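Bananas go brown way too fast, is there a trick?

banana_bread_again
Posted on Tuesday

I buy bananas every week and they go from green to mush before I can eat them! Is it the bowl? The plastic bag? My kitchen gets really warm in the afternoon. I eat 2 a day at most and I'm tired of freezing the rest.

Morikawa
Oh, I love this one! Get them out of the bag as soon as you're home, and keep them away from apples and avocados. Those give off ethylene gas, which speeds up ripening. I also switched from a deep bowl to a wide basket, so nothing gets piled up and bruised.
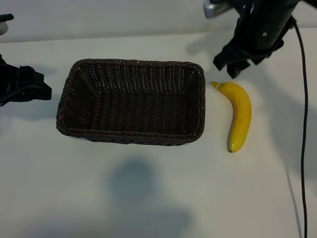
Dark wicker basket and a banana

Once they're as yellow as you like, put them in the fridge. The skin turns dark but the inside stays firm for days longer, I promise! Just don't do it while they're green or they may never ripen properly. And wrap the stems in a bit of plastic wrap. It buys me an extra day or so (my sister swears it does nothing).

zelent400
buy fewer bananas lol. or buy some green and some yellow

Clovirach
Agree with the fridge tip! For the warm kitchen, try the pantry floor, mine is so much cooler than the counter. If you go with a basket, pick one with a flat bottom and shake the crumbs out now and then. The weave holds on to everything, and fruit flies love old sticky bits.

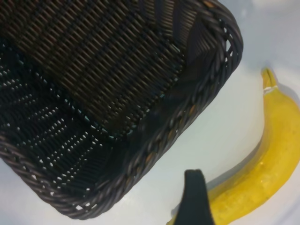 Close-up of the weave

Woven plastic types can be wiped with a damp cloth and dish soap, but real wicker shouldn't be soaked. And please keep freezing the extras! Peel them first, slice, freeze flat on a tray, then bag them. Best smoothies ever.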